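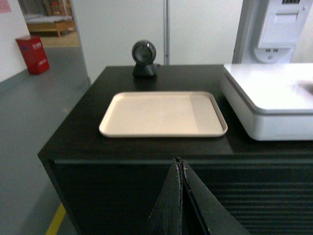

Thursday, late. Counter chores, Fostthorpe bay

The question from upstairs was whether the thing can close up the shop counter at night without one of us hovering. Short answer: it can move a tray. Long answer follows, mostly so Wael doesn't ask me again on Monday what I meant by "sort of."

The chore list Comfort Arthur wrote in April, copied here so it stops getting lost:

Clear the tray and put it back.
Wipe the counter top.
Pick up whatever has landed on the floor.
Close the shutter and leave.

A fourteen-year-old with a summer job does this in 4 minutes while looking at a phone. Our budget for the same job, hardware aside, is now well past embarrassing.

Tray. Good news first. Beige tray on black counter is about the kindest contrast you could ask for, and the Gudico planner found the rim every time I asked. Lifting is another matter. The rim is low and the corners are rounded, so the fingers want to ride up and over it. I dropped the approach height and slowed the close, and after that it pinched the long side and held. Setting the tray down square to the counter still goes wrong. It comes down a bit twisted and the planner reports success, because as far as it knows a tray is a tray. Wael Hajji says customers won't care. Wael has not met the person who runs the counter at Plarska, who lines up her pens.

Note on fingers: the inner edges are scuffed. I'd like to swap the pads before the next long run, but the spares are in the Sowah order and the Sowah order is wherever it is.

Scanner. Leave it alone. I've put a keep-out zone around it, cable included. Same for the big white unit on the right. I had a brief fantasy of wiping its top as part of the routine, then pictured the arm leaning its full weight on it and went for coffee instead.

Wiping. Ran 18 passes with the folded cloth. Coverage on paper is lovely. On glossy black you can see exactly where it pressed and where it only waved. Pressure drops off at the far end of the reach, right by the back edge, where crumbs like to live. Comfort wants force control on the whole stroke. I want a longer arm. We'll do force control.

Also, a black counter is a rotten thing to judge a wipe on with a camera. The overhead light sits in the surface and the dirt detector keeps calling it a spill. It spent one whole pass scrubbing a reflection — I let it finish, it seemed so committed.

Floor and shutter. I expected the shutter to be the hard part and the floor to be a gimme. Backwards.

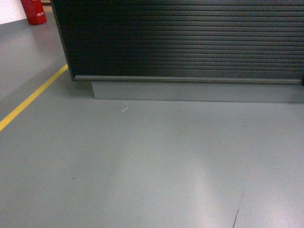
The slats are all the same dark stripe over and over, so the depth map up there is soup, but the bottom rail is bright metal and dead straight, and that's all the controller needs to find. I had it line up on the rail and ignore everything above. Works fine from the left. From farther right, where the slats pick up some light, it wanders a little before it settles.

The floor is what beat it. That little white curl of thread by the base is precisely the sort of thing item three on the list is for. Any person would spot it from the doorway. The detector had no opinion on it whatsoever. It did flag the crack in the coating as litter, with high confidence, and it flagged the glare next to it too. I raised the input width to 3000 and it found the thread, then also found the yellow line and proposed picking that up. Back down to 2000, where it is blind but calm.

So even with detection sorted, I don't see these fingers getting a thread off smooth epoxy. A vacuum would. A vacuum costs less than the pads.

To do:
Chase Sowah about pads.
Mask out the crack by hand. I know. It's cheating.
Try the wipe with the overhead lights half off.
Ask Comfort if "pick up whatever has landed" can be changed to "pick up whatever has landed and is at least the size of a spoon."
Re-run the tray set-down with a heading check at the end.

Wael wants a one-line status for the Plarska call. Proposed: tray yes, shutter nearly, wiping in the middle, floor no. He'll change it to "promising."

Picked up the thread myself on the way out.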